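Cleaning a round glass tabletop and refitting it to its base

Applies to clear, unframed round tops resting on a metal base. Tops bonded to the base should not be lifted. For those, follow only the cleaning steps.

You will need:
Two lint-free cloths
A bucket of warm water with a little washing-up liquid
White vinegar
A plastic scraper
A folded blanket, larger than the top

Clearing the top

Take everything off the glass before lifting it. Trays and bags hide grit, and grit dragged across glass will scratch it. Lift each item straight up and put it on another surface.

Check the underside of any tray before it goes back. A raised foot with a worn pad can mark the glass over time. 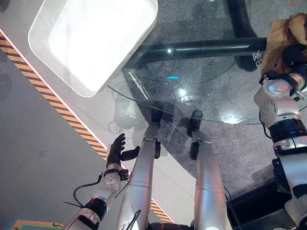 Page last changed: Jan 11, 2022

With a clear top, the base is in view at all times, so dust on the support bar shows as plainly as dust on the glass. A white rectangular tray with a raised rim will keep small things together and can be lifted off in one movement when the table is wiped.

Washing

1. Brush off loose dust with a dry cloth.
2. Wipe with the soapy water, working from the centre outwards.
3. Soften dried spots with a wet cloth for 4 minutes, then use the scraper held flat.
4. Mix 100 ml of vinegar with the same amount of water. Wipe over once and dry with the second cloth.
5. Wipe the edge last. Stop if you feel a chip. A chipped top should be replaced.

Lifting and refitting

Two people are needed. Stand on opposite sides, grip from below and lift together. Lower the glass flat onto the blanket.

Clean the upper face of each support and the pads. On the Mistus base the pads are a push fit, part number 1164. Replace them as a set. The Dedamley base uses adhesive pads; remove all the old glue and leave the new pads for 11 hours before loading.

Lower the top onto the pads and centre it by measuring the overhang at several points. Press lightly at the edge. If the glass rocks, adjust the feet of the base and test again.

Do not slide the top into position. Lift it and set it down again.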